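Monday, January 3, 2022

First day back at Breslow. Cold in the building until lunch. Riku Tamura had the arm on my old bench running by 7 and I sat beside it with the log sheet. Workstations all day, covers off, cards and drive carriers. In December I would have had my own hands in there.

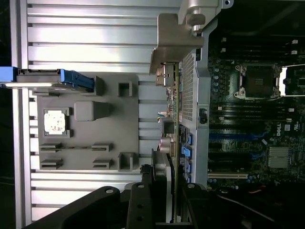

My job now is to watch, stop it when it goes wrong, and write down why. I stopped it 15 times. Holger Blomqvist wants 600 machines through by spring and says the pay grade stays the same. He didn't say what happens to the two temps from Purnel. I asked and he said he would find out.

My back is better than it has been in months. My hands had nothing to do and I kept picking up the screwdriver. Riku asked how I tell when a card is seated crooked and I had trouble putting it into words. I told him I go by feel. He wrote that down, which won't help him much.

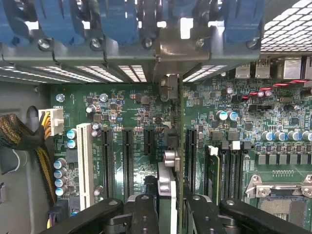

Going in for the card, memory slots to the right.

Ate with the temps. They had heard about the 600 already. Need to hand in the log before the shift tomorrow and ask about my overtime from December.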